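シャツ一枚に、ソフトウェアが二本

洗濯物をたたむロボットの話をすると、たいていの人は腕のことを聞いてくる。関節はいくつか、力はどのくらいか、うちの廊下を通れるか。デンマーク人のソフトウェア技術者カイ・クラーグ(Kaj Kragh)は、その種の質問に丁寧に答えたあと、少し寂しそうな顔をする。彼が書いているのは腕を動かすプログラムで、しかもその大半は、腕が動き出す前に仕事を終えている。

クラーグが勤めるTrosoraは、家庭内作業の制御ソフトを作る小さな会社だ。布を扱うためのソフトの名をFlallaという。由来を尋ねると「ドメインが空いていた」とのこと。感動的な創業秘話を期待していた筆者は、メモ帳に一行だけ書いて閉じた。

Flallaは二つの部分からできている。ひとつは認識で、布のどこをつかめばよいかを画像から推定する。もうひとつは計画で、つかんだあと手先をどう運ぶかを決める。マグカップが相手なら、この二つの間には礼儀正しい関係が成り立つ。認識が「取っ手はここ」と言い、計画が「承知しました」と答える。カップは待っていてくれる。

シャツは待たない。指先が触れた時点で形が変わり、認識の答えは過去のものになる。襟だと思っていたところが袖口のしわだった、ということも珍しくない。初期のFlallaはここで律儀に最初からやり直した。画像を取り、推定し、近づき、触れ、形が変わり、また画像を取る。ログを見せてもらったが、同じシャツの裾に挨拶だけを繰り返す、たいへん腰の低いロボットの記録だった。
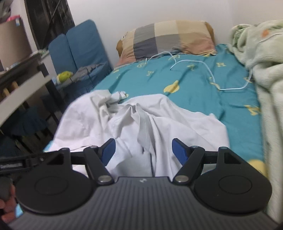 そこでチームは、人の手の動きから学ばせる方針に切り替えた。手持ちのグリッパで人が布をつかみ、手元のカメラの映像と、指の開き具合や手先の軌跡を一緒に記録する。集めた記録は2,378本。一本ごとに、つかみ始めと離し終わりの時刻が付く。たたみ方の流派については、社内でいまだに合意がない。袖を先に折る派と身頃を先に折る派がいて、モデルは両方を学び、ときどき途中で改宗する。

改宗は笑い話に聞こえるが、制御の側からすると厄介だ。二つのやり方の平均をとると、どちらでもない第三の動き、すなわち袖と身頃の間の何もない空中をつまむ動きが出てくる。現在のFlallaは一歩ごとに動きを決めず、先の動作をひとかたまりで予測する。かたまりの中では流派を変えさせない。宗教の自由は動作の切れ目でのみ認められる、というのがクラーグの説明である。

地味に効いたのは時刻合わせだったそうだ。映像と指の開き具合の記録が90ミリ秒ずれていた時期がある。人間の目にはまずわからない。ところがモデルは正直で、指を閉じるタイミングまできっちり遅れて覚えた。布の端は、そのころにはもう指の間にない。原因を探すあいだに学習の設定が何度も書き換えられ、ネットワークの構造まで疑われたが、修正は最終的に二行で済んだ。変更履歴の説明欄には「時計」とだけある。

それ以来、チームはNamexという社内ツールを手放さない。記録を読み込み、映像の上に指の開閉の波形を重ねて表示するだけのものだ。論文にはならないし、展示会で足を止める人もいない。波形が閉じる方へ向かうのに映像の指が開いたままなら、その記録は学習に回さない。画面の色づかいは控えめに言って役所の届出書だが、クラーグはロボット本体の紹介の倍の時間をかけて、この画面を筆者に見せてくれた。

実機の試験はBrøndumという名の試験室で行う。計画の担当者は、室内がきれいに片づいているのを見ると不機嫌になる。本物の寝室では、布の下にも布がある。柄物の敷布の上の白い服なら輪郭を追えるが、白い敷布の上の白い服となると、認識の自信はみるみる下がる。自信が下がったときに何をするかも、書いておかなければならないプログラムのひとつだ。いまの実装では、手を少し引き、布の端を軽く持ち上げてから見直す。人が眼鏡を探すときの動きに似ている。

次の版は12月に出す予定だという。靴下への対応は、と聞くと、クラーグは急にコーヒーを淹れに立った。片方ずつなら、たためる。対になる相手を探すのは認識の問題なのか計画の問題なのか、担当がまだ決まっていないらしい。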